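Garment notebook, bedroom set
Feb 8, 2025
Entry by Naomi Ogola, read over by G. Van Dijk

Folding T-shirts on a bed. I have a degree, and today I had opinions about sleeves for six hours.

The test piece is the black shirt that says FREE across the chest, which at least makes it easy to find the front. Weighed 227 g on the kitchen scale before we started. Godelieve wanted a plain shirt so the print wouldn't pull at the cloth. The plain one is in the Padilla bin and the Padilla bin is in somebody's car.

Surface is the hotel bed with the white duvet on. We talked about stripping it down to the mattress and decided that people who fold laundry on a bed mostly fold it on top of whatever is there, so the duvet stays. I regret this on behalf of everyone.
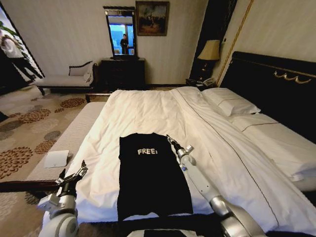
Does a soft duvet make the fold worse than a table would?
It does, mostly at the second fold. The first one goes over fine, but when you press the crease down the padding gives and the edge creeps back toward you. Smooth the cover flat by hand first and press with the whole palm.

Fold order we settled on, copied off the back of my hand before it washes away:

Face up, neck toward the pillows. Pull both side seams straight, then the hem. Sleeves in along the shoulder seam. Left side to the middle, right side over it. Hem up to the collar, and once more if it's going in a drawer.

Godelieve does it face down so the print ends up on the outside. She is right and I have written it here so she can stop telling me. Face up stays as the starting position for now, because all the Clamudura sheets are written that way and I am not retyping them on a Saturday.

Target for the finished packet is 3 hands wide by whatever. Guven's sheet gives the target in millimeters. Guven's sheet also gives the drawer depth as 859, and I would like to meet this drawer.

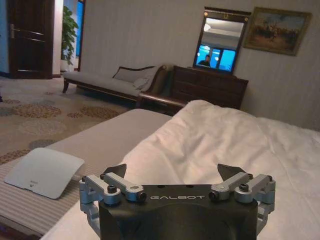 The other thing is the duvet creeping. Every time you drag a hem toward the foot of the bed, the cover comes along with it, and after a few rounds you have a nice range of hills in the middle and the shirt is lying on a slope. Tucking the foot end under the mattress helped. Tucking the sides did nothing except make the bed look like a hospital. Godelieve suggested laying a bath towel under the shirt. Tried it: black cotton on a new white towel, and now the shirt has fur.

Lint roller: bought one, charged to Indeck, receipt in the tin.

Room temp 72 on the wall thermostat, which won't be argued with. Mention it only because last time someone blamed static on the heating.

Small grievances, no particular order. The bench at the foot of the bed is where everything wants to be put down, and then it's where nothing can be found. Please leave it clear apart from the card. White pillows are not a pen rest (this was me). The gold curly business on top of the headboard collects dust at a rate I find impressive, and when you bump it the dust ends up on a black T-shirt.

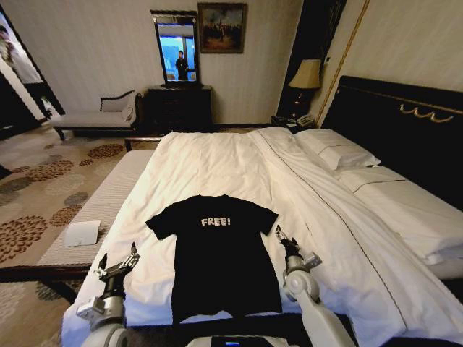
FREE shirt, face up, sleeves out, neck toward the top of the room. Laid out flat.

To do: get the plain shirt back from the car. Try the same order with a long sleeve, where I expect the cuffs to be a misery. Ask whether we can have a thinner cover on the bed for one session so there's something to compare with. Godelieve says a blanket. I say a sheet. We have agreed to ask for both and use whichever one is clean.

Shirt went back in its bag at the end, folded face down.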